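Friday, May 22, 2020

Dynasty model, rookie pass. Picked up where Florante left off.

- Re-ran rookie rankings w/ draft capital weight bumped up. Day 3 running backs finally drop like they should. Was way too high on them before.
- Input file is 3,492 rows after cleaning. Two players with the same name got merged again, fixed by hand. Need a real ID column, Florante pls.
- 2,000 sims per league. Ran Kenico league first (superflex, 12 team), then Ursu. Kenico looks fine. Ursu has QBs valued like it's superflex and it's NOT. Wrong settings file, my fault.

Age curve for WRs still ugly. Falls off a cliff at 29, dont believe it. Small sample. Smoothing over 3 seasons helped some, over 2 did nothing.

Tight ends: leave alone. Nobody drafted there matters this year anyway.

Trade calc: pick values too flat after the 1.06. Florin Furtună says late firsts go for way less than that in his keeper league, he's going to send me the trade log. Don't touch teh curve until that's in.

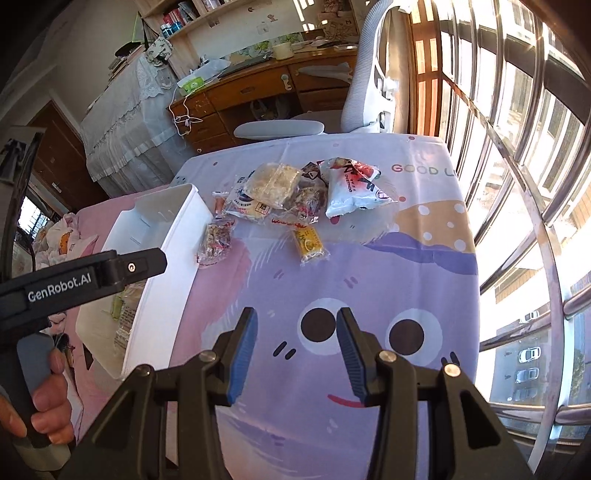 Keeper leagues need their own replacement level, can't keep borrowing the dynasty one. Kept players shrink the pool and every vet on the wire comes out overvalued. Started a branch for it, doesn't run yet.

To do
- rerun Ursu, right settings
- ask Florante Talavera re: IDs
- landing spot adjustment, still guessing
- redo everything in August when depth charts mean something, if there's a camp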